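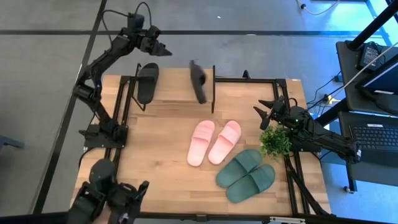
Two arms and three pairs of slippers. The pink and green pairs are lying flat, the black pair isn't.

Workshop Tips: Teaching a Robot Arm a Household Chore
Updated 15 Sep 2025

The sales pitch for a teachable arm goes like this: you show it the chore a few times and it does the chore. I have been showing arms chores in my workshop for long enough to read that sentence with one eyebrow up. You can get somewhere. You will also spend an evening on slippers that you could have put away in the time it takes to find the power switch. If you still want to try it, these tips will save you some of the grief they cost me.

Pick a dull chore
Lining up slippers is a good first one. They don't break, they don't spill, and you can tell at a glance if they are paired. Leave laundry alone. Every demo video folds a towel, and I would like to see what the table looked like on the tries that didn't make the video. Stay away from anything with a blade, a flame or a full cup.

By hand or by remote
There are two ways to show an arm what you want. In the first you take hold of the arm itself and push it through the motion. In the second you drive it from a distance, usually with a smaller matching arm that it copies.

Pushing by hand is cheap and needs no extra gear. It's fine for one arm making one simple reach. It gets ugly with a pair of arms, as you need a hand on each one and another for the gripper. Your own sleeves also end up in front of the camera, and the arm will not have your sleeves there later when it works alone.

Remote driving costs more and feels worse for the first hour. You lose all sense of how hard you are squeezing. Cladel sells a handle that is supposed to give some of that feeling back. I tried it and mostly felt a buzz. Still, for two arms I would go remote every time, handle or no handle.

Fix everything down first
Clamp the arm bases to a stiff frame and tighten the clamps again after the first session. A base that has crept a little sideways will spoil everything you recorded before it moved, and you may not notice for days. Mark the base position with a paint pen. Tape works until it peels.

Run the cables so they can follow the arm to its farthest reach without pulling. Move each arm through its full swing by hand with the power off and watch the cables the whole way.

Keep the laptop off the work table. A cart alongside is better, close enough that you can stop a recording without getting up.

Slippers in particular
A slide slipper is an awkward thing to pick up. The strap looks like a handle, and if you lift by the middle of it the heel swings down and the slipper turns in the gripper. Put one finger inside the strap and one outside, near the side where it meets the sole. Lift slowly and wait a second before you travel.

Set it down toe first or heel first, whichever you like, but choose one and stick with it. If you switch halfway through your recordings the arm tends to learn something in between, and in between is a slipper on its edge.

Soft soles grip the table. If you need to turn a slipper, pick it up again and turn it in the air. Pushing it around with a fingertip is what a person would do and it records badly.

Watch the dark ones. A black slipper in a black gripper in front of a black rail is hard for me to make out on a small screen, and I know what I'm looking for. Add a lamp from the side before you blame the software. I blamed the software for most of a December.

How many times do you have to show it?
The leaflet that came with my Flovley kit suggests "a handful." I recorded 47 runs of the slipper chore before it would pair them up without me hovering over the stop button, and I would not call the result reliable. It does well if the slippers start near where they usually started. Throw them down the way a tired family does and it hesitates, reaches, and closes on air.

So vary the start. This matters more than the total. Mix the pairs up, flip one over, park one against the rail. If all your runs begin with a tidy table you have taught it to handle a tidy table.

Throw out bad runs the same day. By bad I mean a drop you didn't recover from, or a long pause while you answered the phone. A fumble followed by a clean second grab is worth keeping, so the arm has something to go on when it fumbles too.

Stop before you get sloppy. For me that is three short sessions with a break between them. My late runs are faster and rougher than my early ones, and it copies the rough ones just as faithfully.

Don't believe the first success
One good run means very little. Leave the arm alone, change the slippers around, come back after lunch and try again with the blinds in another position. Zullent's software prints a score after training, and the score has always been more cheerful than my table. Write down what happened in a notebook, including the tries where you reached in to help. Those are failures, even if you only nudged it.

Things I would skip
The Leitner soft fingertips. They came off inside a slipper.
Voice commands during recording. You have enough to do.
Any subscription that promises other people's recordings will save you making your own. Maybe on their table, with their slippers.

Safety
Keep children and pets out of reach of the arms, including when they look idle. Tie back long hair. Have a stop button you can hit with your elbow, and test it at the start of each session. Never steady a slipper with your fingers while someone else is driving.

Is it worth doing?
As a way to get slippers put away, no. A shoe rack does that job and needs no updates. As a way to learn what these machines can and can't do before you spend real money on one, I would say yes, provided you bought the arms used.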